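12 September 2020

Up at half six to finish the second coat on the landing before the light went round the other side of the house. The first coat dried patchy over the filler, as Aivar said it would. He came by at nine with the long ladder and stayed for tea, and we agreed the stair wall can wait until the banister is sorted. There are 30 spindles and I've stripped 11 of them. The gloss on the others is so thick you can't see the turning underneath. I did one more after he'd gone, to feel I'd made a start, and it took most of an hour.

The paint is Lutby, the off-white. I'd wanted the Girnetti one but it was 40 pounds a tin and there's a lot of wall. I can't see any difference between them on the test patches now they've dried. Aivar could, or said he could.

The boiler man rang at ten to say he can't come until the week after next. I asked whether it was safe to run it meanwhile and he said yes, but keep the pressure topped up, which I already do. It was down again this morning. I've started writing the reading on the back of an envelope by the airing cupboard so I can show him how fast it drops. I think it's the valve in the back bedroom. There is a brown mark on the board under it that wasn't there in April.

Did the allotment from eleven until two. The beans are nearly over and I've left the last of them on to dry for seed. Picked what there was of the tomatoes, mostly green, and put them in the drawer with a banana. Blight has got into the two plants by the water butt so those came out and went in a bag for the tip. The three along the fence look clean so far. I should have put more air between them but I say that each year. The leeks are good, better than last year's, and I earthed them up again. Onions are all in and plaited apart from a handful with soft necks, which I'm using first.

The couple on plot 106 have finished their shed. It's a smart job with a proper felt roof and a gutter running into a barrel. He showed me round it from the path, both of us standing well back. They've had squash by the barrowload and he left me two on the wall. One was soup by teatime – onion, squash, a bit of cumin, stock from the freezer – and there's enough left for tomorrow and Monday's lunches if I leave out the bread.

Note for next year: fewer courgettes. Two plants is enough. Put the squash where the courgettes were, and move the rhubarb, which has sulked in that corner for three years now. Order garlic before the end of the month. Last time I left it too late and had to take what was left.

Rang Mum at four. She's all right but bored and fed up with the new rules, which she had heard on the radio and didn't follow. I went through it with her twice. Six people, indoors or out. She said she didn't know six people she wanted in her house at once so it made no odds. She has finished the jigsaw and wants another, not boats this time. I'll see if I can find a birds one. Her hip is no worse. She's walking to the postbox and back in the mornings and sometimes as far as the church if it's dry.

She also asked again about Dad's maps. They're still in the loft in the Skjelbred box with the slides. I said I'd bring them down when the landing is done and I can get the loft ladder out without knocking it into wet paint. She wants the walking ones with his pencil on them, and the rest can go to whoever will have them.

Walked to the shop before it shut for milk, sugar soap and sandpaper. No 120 grit so I bought the 80 and the 180. Spent longer than I meant to in the queue. It was warm enough for no coat, and there were people sitting out all along the green with chips. Came back by the brook. The water's low and clear, and the brambles on the far side are covered and you can't get at any of them.

Money, as I said I'd keep track: 400 left in the house pot after the ladder brackets and the paint. The Trurnar quote for the back window is more than that by itself, so the window is for spring. I'll put some foam strip round it and hang the heavy curtain. It did last winter.

Read for an hour after supper. I'm two thirds through and still don't much like the brother. Hands sore from the stripper, even with gloves. Must get the thicker ones.

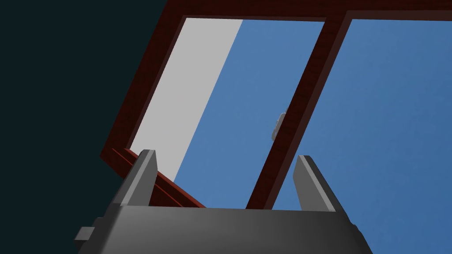
Tomorrow: lift the masking tape on the landing first thing, before it grips. Bag of tomato plants to the tip if there's a slot. Four spindles if I can manage it, and a proper go at the newel post. Look for the jigsaw. Check the envelope and top up the boiler. Bed now, window open a crack for the smell.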